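Bath toys: squeeze it out, seal it up, or throw it away?
Posted in Small Kids, Small House
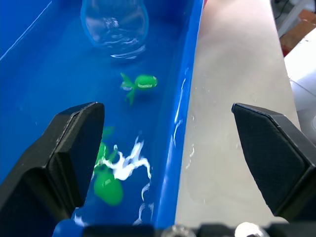 mopbucket_mel
I have reached the point in parenting where I have opinions about mold. My son owns a fleet of squirty bath animals, and last night the whale coughed up something black into the bath, which he then tried to drink. I have since been reading about vinegar, bleach, hot glue and a thing called a drying hammock. Meanwhile the toys that get the most use in our house are a clear plastic cup and a little green fish in a blue tub of water, and I'm starting to think the cup is the only one in the collection with any sense. So: do you clean the squirters, plug the holes, or hold a small funeral?

Daza_G
Funeral. I've got three kids and I have buried a lot of ducks.

tilegrout
Plug the holes with hot glue before first use. It takes 2 minutes per duck and you never have to think about it again. The catch is that they no longer squirt, and your child will bring this up at dinner.

mopbucket_mel
He brings everything up at dinner. Does the glue hold? I have a gun somewhere from a wreath I didn't finish.

tilegrout
Mine has held since April. One seahorse failed but he was cheap and had a bad attitude from the start.

pellworth
Going to disagree with tilegrout. If the glue lifts even a little, water gets in and can't get out, and you've built a terrarium. I'd sooner have an open hole I can squeeze than a closed one I have to trust. Soak in white vinegar and warm water, squeeze hard, rinse, squeeze again, leave hole side down on a towel.

tilegrout
You squeeze every duck after every bath?

pellworth
I do.

tilegrout
Every bath.

pellworth
It's four ducks, not a dairy.

Daza_G
Did the vinegar thing for a year. What comes out the first time will change you as a person. What comes out the second time is the same stuff, so what was the first time for? You can't see inside them. I cut one open with kitchen scissors to settle an argument with my wife and we both lost.

sudsy_in_ohio
Has anyone tried the Driltum ones? They come apart in the middle so you can wipe them out. My sister swears by them.

hallwaysocks
We have the Driltum boats. They come apart in the middle, yes. They come apart in the middle during the bath, on the stairs, and once in church. I do like that I can dry the insides, so I guess they work, but I now spend my evenings matching the top of a tugboat to the bottom of a tugboat.

sudsy_in_ohio
OK but they're clean tugboats.

hallwaysocks
Spotless. I'll give you that.

mopbucket_mel
What about storage? Ours live in a heap in the corner of the tub, and I suspect the heap is part of the problem.

pellworth
The heap is most of the problem. Get a mesh bag and hang it where it can drip. Mine is a Forkiso with suction cups. The suction cups are decorative. I put it on a hook.

Daza_G
Ours fell at 2 in the morning. I went in with a flashlight and a tennis racket.

tilegrout
I'll say this for the anti-squirter side: anything solid, or anything open at the top, is easy. Cups, spoons, an old colander. My daughter got a forty-dollar water table for her birthday and plays with the measuring cup.

gervais_not_that_one
People are overthinking this. I grew up with one rubber frog, it was never washed, and I'm fine.

pellworth
Where's the frog now?

gervais_not_that_one
My mother still has it. I am not allowed to bring it into my own home.

sudsy_in_ohio
Your wife sounds smart.

mopbucket_mel
Update, September 18, 2026. I squeezed all the squirters over the sink. Whale, octopus and both crabs are gone. The penguin ran clear, so he got the hot glue and a stern talk. My son noticed the whale was missing in under a minute and has been told it went back to the ocean. He would like to know which one.

tilegrout
Pacific. It's bigger, he won't ask to visit.

Daza_G
We live on the Pacific. Don't do this.

pellworth
Please check the penguin in a month. Hold him up to a lamp and shake.

tilegrout
The penguin is fine.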